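Bench arm inspection checklist with comments
Fanddale workshop, Vella bench, push-rod cell
Inspected 2024-10-24 by Lalit Rathore

Marks used: OK, FIX, N/A. A tick on its own doesn't count. If you can't say how you checked an item, mark it FIX and come back to it.

1. Risk assessment on file and current
FIX. There is one, but it was written for the old gripper and someone has changed the word "gripper" to "rod" all the way through. Pinch points on a gripper aren't pinch points on a rod. Needs redoing from scratch.

2. Emergency stop within reach of the operator's chair
OK. Pressed it myself during a slow move and again during a fast one. Arm stopped both times.

3. Emergency stop tested on schedule
FIX. The log shows a test every 14 days, all in the same pen and the same handwriting, including the week in February when the building was shut. I don't believe the log.

4. Speed limit set for work with people nearby
FIX. Limit is set at 30 per cent in the controller, but any user can put it back to 100 without a password. A limit anyone can lift is a suggestion.

5. Tool secured and tip in good condition
OK for the tip. It's rounded, as the Swanepoel tool sheet asks. I'd still like to see a tightening figure written down somewhere. "Firm" is what the sheet says now.

6. Lowest travel height set in software
FIX. Set, but measured from the pegboard and not from the top of the maple board that sits on it. The rod works right down at the wood, so the thickness of that board matters a great deal.

7. Work board fixed in place
OK. Bolt heads at the near corners are there. Add them to the weekly look-over, as a board that creeps makes item 6 meaningless.

8. Loose parts suitable for the task
OK with a comment. The parts are small blocks: stars, cylinders, a heart, a hexagon, a triangle and a cube. The form calls them "soft, harmless items" and I've struck that out. Any solid block caught between a rod and a hard board can be flicked sideways. Eye protection stays on the list.

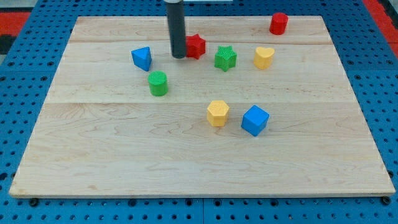
Vikas Uniyal: I think you're being hard on item 8. They're toy blocks and the arm is moving slowly. If we ask for safety glasses every time someone nudges a star across a board, people will stop wearing them for the jobs that need them. I'd accept a screen at the front instead.

Reply from L.R.: A fixed screen would suit me better than glasses, provided it's up whenever the arm has power. It has to be on the drawing, though, and not leaned there on inspection day. Item stays at comment until I see it.

9. Clear strip kept at the operator's edge
OK. Blocks were up the far end and middle of the board, with bare wood nearest the operator. The rule should give a distance. At the moment it says "adequate", and I have no idea how to inspect adequate.

10. Reset of parts done with the arm stopped
FIX. The rule is fine on paper. I asked 2 operators how they put the blocks back and got different answers, one of which was "quickly".

11. Warning label readable from the doorway
N/A until the new one arrives. Fimonthorpe has the order.

12. Training records
FIX. Signatures present, no colour code or revision number to show which version of the rules they signed for.

Result: not cleared for unattended running. Attended running may go on at the reduced speed once the password in item 4 is in place. Items 1, 3 and 6 to be rechecked in person - please don't email me a photo of the form.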